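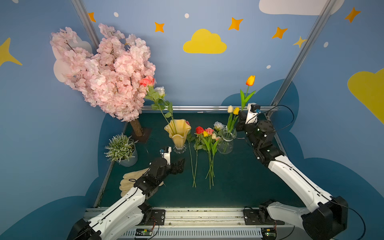 Ticket 1179
Subject: Shared mailbox not receiving order confirmations
Opened by: Ornella Guerra
Assigned to: Ffion Dafis
Opened: 27 April 2021
Priority: Normal
Status: Resolved

Problem as reported

Order confirmations from Skurell are no longer arriving in the shared purchasing mailbox. Orders go through on the Skurell site and get an order number, but the email with the PDF never shows up. Other mail to the same mailbox is fine. I checked the junk folder and the deleted items. Bronisława Brzozowska has the mailbox open on her computer too and sees the same thing.

We need the PDFs to match against invoices. For now I am copying the order details off the site by hand.

Log

Ffion Dafis
Sent a test message to the shared mailbox from an outside account. It arrived in under a minute. Sent a second one with a PDF attached. Also arrived. Mailbox is at less than half its quota.

Ffion Dafis
Checked the rules on the mailbox. There are 4. Two sort newsletters, one forwards anything from the freight company to Bronisława, and one moves messages with "statement" in the subject to a subfolder. None of them would catch a Skurell confirmation. Turned all of them off anyway and asked Ornella to place the next order as usual.

Ornella Guerra
Order placed, order number received on screen, no email after an hour.

Ffion Dafis
Turned the rules back on. Searched the message trace in the mail gateway for the Skurell domain. There are 20 messages in the trace for the period, all with the status "Quarantined". They never got as far as the mailbox, so the junk folder was the wrong place to look.

Reason code on each one is a failed sender check. Headers show the confirmations now come from a different mail server than before. The display name and the from address are the same, so nothing looks different to the person receiving them.

Ornella Guerra
Can you release the ones that are held? I have two invoices waiting on them.

Ffion Dafis
Not yet. I want to confirm with Skurell that the new server is theirs before I release anything with an attachment. Please keep using the order details from the site until then.

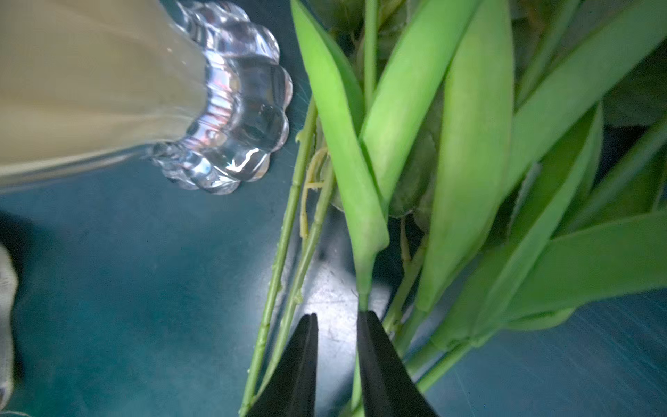 Votdale IT Support Desk

Mieczysław Wróbel
Picking this up while Ffion is out. Called Skurell using the number on an old paper invoice, not the one in the email footer. Their support person confirmed that they moved order mail to a new provider this month. They had not updated their SPF record to include it. She said she would pass it on and could not give a time.

Mieczysław Wróbel
Asked Skurell for the name of the new sending host in writing. Received it. It matches the host in the quarantined headers.

Opened three of the held PDFs in the sandbox viewer. Order numbers match the list Ornella sent. Released all held messages to the shared mailbox. Ornella, please confirm you have them.

Ornella Guerra
They are here. Some are out of date order but I can sort them. One is a duplicate. Thanks.

Ffion Dafis
Back on this. Skurell's SPF record is still the old one. I did not want to whitelist the whole domain, so I added an exception that applies only when the from address is the Skurell order address and the sending host is the one they gave us. Exception expires in 2 weeks. Iwona Kaczorowski approved it.

Ornella Guerra
Placed an order with the exception on. Confirmation arrived within a few minutes with the PDF.

Ffion Dafis
Checked the DNS again. Skurell's SPF record now includes the new provider. Removed the exception and asked Ornella for one more order when she has one to place.

Ornella Guerra
Ordered toner. Confirmation arrived.

Ffion Dafis
Trace shows it delivered with the sender check passed. Closing.

Resolution

Supplier changed mail provider without updating its SPF record. Our gateway quarantined the messages. Held messages released after checking with the supplier by phone. Temporary exception added and since removed. No change made to the shared mailbox or its rules.

Follow-up

Quarantine notices for shared mailboxes were going to an address that is no longer read. Iwona has changed this so they go to the support desk queue. If mail from one sender stops arriving and other mail is fine, open a ticket and include the sender's full address and the time of one message you expected.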